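Foredska wrist camera fault

The Foredska wrist camera fault was a calibration failure that affected bench-mounted robot arms at the Irno assembly site in Prerkmont. It was first recorded on October 23, 2019, when an arm lowered its gripper into a work surface during a routine placing cycle. The fault is also called the Prerkmont offset or, in the maintenance notes of the period, simply "the drift." There were no injuries. The damage was limited to one gripper finger, a camera bracket and a section of bench top.

Background

Irno used Foredska arms at Prerkmont for picking small molded parts from trays and placing them in fixtures. Each arm carried a small camera near the gripper. The camera found the part, and the controller used a stored transform (the fixed relation between the camera and the tool flange) to turn the camera's view into a position the arm could move to. The software that stored and applied this transform was a package named Guo, which was supplied with the arms and updated separately from the main controller.

The transform was measured at installation and after any work on the wrist. Between those times it was assumed to be constant. Guo kept two copies, one in working memory and one on disk, and loaded the disk copy at every restart.

The incident

On the day of the incident, the arm at the third station had been restarted after a power dip. It completed 294 cycles with no alarm, although the operator's log mentions parts sitting "a little left" in the fixture. On the next cycle the arm went to a tray position near the edge of the bench and kept descending after the point where it should have closed its gripper. The fingertip struck the bench and the force limit stopped the motion. By then the camera bracket had bent and the finger had cracked at its base.

The force limit had been set to 90 newtons for the handling of a stiffer tray that was no longer in use. The value normally used at the other stations was 40 newtons. The later report found that the lower setting would probably have saved the bracket but would not have prevented the contact.

Investigation

The arm was first suspected of having a worn wrist joint, and the joint was replaced. The offset remained. Attention then moved to the camera, and a simple check was set up using blue tape on a plain bench. Two strips were laid across each other, and the arm was told to view the crossing point from several heights and tilt angles. With a correct transform, the calculated position of the crossing should stay the same wherever the camera is.
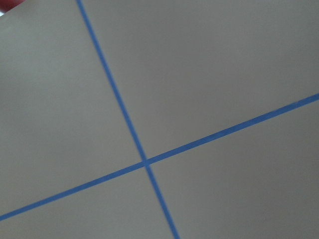

With the stored transform in use, the calculated position moved as the wrist tilted. The error was small when the camera looked straight down and grew with the angle of the view, reaching nearly 80 millimeters at the steepest pose tested. This explained why the arm had run for so long without an alarm – most tray positions were reached with the wrist close to vertical, and only the outer ones called for a strong tilt.

The cause was traced to the disk copy of the transform. During an earlier update, Guo had rewritten the file with two of its rotation values in the wrong order. The copy in working memory was still good, so the arm behaved normally until the power dip forced a restart and the bad copy was loaded. Guo checked that the file was complete and that its values were within range. It did not compare them with the previous set. Replacing the joint had no effect on the result, and the removed joint was later found to be within tolerance.

Corrective measures

Irno stopped the remaining Foredska arms and repeated the tape check at each station. One further arm had the same damaged file but had not been restarted. The others were clear.

A revised version of Guo was installed in November. It compares the stored transform with the last accepted one at startup and holds the arm if they differ. The force limit at the third station was reset to match the others. A tilted view of a fixed target was added to the restart procedure, with the tape cross later replaced by an engraved plate. Tape was kept as an accepted substitute where no plate was fitted, provided the strips lay flat and the crossing had not been disturbed.

Related faults

The Prerkmont case is sometimes confused with bracket slip, in which the camera itself moves on its mount. Bracket slip usually appears at all wrist angles and often changes from one cycle to the next. A bad stored transform gives the same error each time for a given pose. The two can occur together after a collision – at Prerkmont the bent bracket had to be replaced before the tape check gave readings that could be trusted.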